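Old floorboards: oil or poly?

kelpie_paddock
Posted Tuesday 7:42 pm
Hi all, long time lurker. We've pulled the carpet up in the back room of our place (built 1887, bits added whenever someone had money) and there are boards under there! Bit of old black glue along the walls but otherwise good. Do I go hard wax oil or polyurethane? Two kids, one dog, and a neighbour who swears by poly for everything including his deck.

Rirnon
Oil, every time. You can patch it. We did our hallway with Ehlers and when I dragged the fridge over it I fixed the scratch in an arvo. Try that with poly.

dusty_in_ballarat
Yeah nah. Oil is lovely for the first year and then you're on your knees every winter recoating the bit near the door. Water-based poly, three coats, done. I've got no patience for fussing over floors.

Rirnon
Every winter? I've recoated once in 4 years mate. What were you washing it with?

dusty_in_ballarat
Hot water and a good slosh of vinegar, same as Mum did.

Rirnon
Well there's your problem lol

tandeo77
Whichever you pick, get the glue off before you hire the sander or it'll gum up your paper. And get the old glue tested first, some of that black stuff has asbestos in it. Then 80 grit, then 100, and stop there if you're oiling. Go finer and it won't soak in properly.

zuso
Agree with tandeo on the grit. I'm in the oil camp too, and I like the colour better on old timber. For mopping it's a wrung-out mop and a plain bucket, no vinegar.
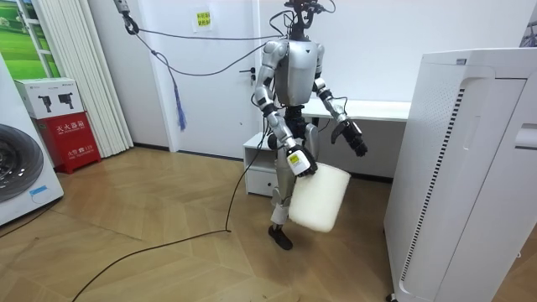 Bucket duty on the timber floor

dusty_in_ballarat
Nice, but I'm still team poly. My floors have copped ten years of footy boots.

kelpie_paddock
Thanks everyone, glue test it is. Leaning oil, but I'll do a patch of each inside the cupboard and let the boss decide. Does the Ehlers stuff stink much while it dries?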